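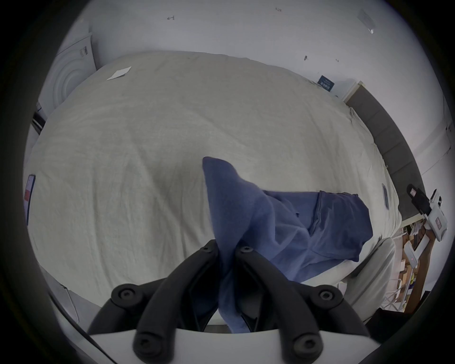

Hand-held unit on a garment lift, fingers closed on a fold of blue cloth.

HAND-HELD GRIPPER - START-OF-SHIFT CHECKLIST WITH COMMENTS
Clulville apartment set, garment and bedding work
Sheet kept by Yolandi Gumede. Comments added in January by Dumisani Venter, Yanling Gu and Irina Crăciun.

Mark each line OK, FIX or STOP. A STOP means the unit goes back in its case with a red tag and you take the spare. Write in the comment space! The old sheet had no room for comments, and I have learned more from two weeks of your scribbles than from a whole year of check marks.

SECTION A - FINGERS AND BOLTS

A1. Bolt heads on both fingers: all present, all seated flat.
Result: OK
Comment (Dumisani): Look at the tips, then the outer joints, then the bases, same order every time. I do it with my thumb first and my eyes second. A raised head catches on knit fabric right away and you can feel it before you see it.

A2. Hex sockets clean, edges not rounded.
Result: FIX
Comment (Dumisani): One base bolt on the right finger is starting to round. Still holds fine. New bolt is in the Coltthorpe drawer, please swap it at the end of the shift and write it in the log.
Comment (Yolandi): Swapped. Use the long-handled key for this one, the short key is what chewed it up in the first place.

A3. Torque mark lines still lined up on the outer joints.
Result: OK
Comment: none

A4. Fingers close evenly and meet in the middle.
Result: OK
Comment (Yanling): Lovely today. Last week the left finger was getting there first and the cloth kept sliding off to one side. A small turn on the left joint fixed it. If you see cloth creeping sideways as you close, check this line before you blame the pads.

A5. No burrs or rough spots along the inner faces.
Result: OK
Comment (Irina): I run a scrap of old pillowcase along both fingers, tip to base. If it drags, stop and find out where. This takes seconds and I love it, try it.

SECTION B - BODY AND HANDLE

B1. White body free of cracks, especially where the fingers join.
Result: OK
Comment (Yanling): There is a faint scratch near the handle of unit 8. It is old. It has been measured and it is not growing, so no more red tags for it please :)

B2. Trigger returns fully when let go.
Result: OK
Comment (Dumisani): Test it 17 times. Yes, I know. The sticky return on unit 2 only showed up after a dozen or more squeezes, and a quick two-squeeze test passed it three mornings in a row.

B3. Camera mount tight, lens wiped.
Result: OK
Comment (Irina): Dry cloth only. The wet wipes leave a haze that looks like fog in every clip.

B4. Battery seated, latch clicked.
Result: OK
Comment: none

SECTION C - PINCH AND LIFT TEST

C1. Pinch a single fold of a soft cotton garment on the bed and lift until it stands up in a peak.
Result: OK
Comment (Yolandi): My favorite part of the sheet. Use a garment with some weight to it and pick from the middle, away from the hem. You want the cloth to come up in a point above the tips and the rest to hang in loose folds.

C2. Hold for a slow count of eight. No slip.
Result: OK
Comment (Yanling): Held well. I did it again with the thin scarf and that held too, which surprised me a lot.

C3. Release. Cloth drops clear of both fingers.
Result: OK
Comment (Dumisani): If it hangs up, go back to A1 and A5.

C4. Duvet cover not picked up along with the garment.
Result: FIX
Comment (Irina): Got a bit of duvet on my first try. Came in too steep. Flatter approach, second try was clean. I think this is operator and not machine, but I am writing it down anyway.
Comment (Yolandi): Thank you for writing it down! That is what the space is for.

SECTION D - THE ROOM

D1. Floor cables flat, out of the walking line.
Result: FIX
Comment (Yanling): The thin white one on the pale floor is really hard to spot when you are looking at your hands. Tape ordered from Verbeke. Until it comes, step wide on that side of the bed.

D2. Phones, cards and papers cleared from the bed before bedding work.
Result: FIX
Comment (Dumisani): For shirts and other small garments they can stay, just keep the lift area open. For duvet and sheet work everything comes off. A phone lying face-down near the edge will go straight to the floor when somebody pulls the cover.

D3. Second unit parked where it can't be knocked.
Result: FIX
Comment (Irina): Keep it well back from the bed edge, please. Desk is fine if you make space first.

D4. Washing machine door shut before you start walking around.
Result: OK
Comment: none

SECTION E - SERVICE COUNTER

E1. Close cycles since last finger service: under 2000.
Result: OK
Comment (Yolandi): Getting near the limit on unit 2. Busisiwe Gumede at the Brison bench has a slot for it and will do both fingers together. She asks that you leave the old bolts in the bag - she likes to see how they wore.

E2. Log filled in and initialed.
Result: OK
Comment (Yanling): Done. Page is nearly full, new pad is under the charger.

Open items carried to next shift: D1 tape, D3 parking spot, unit 2 to Brison.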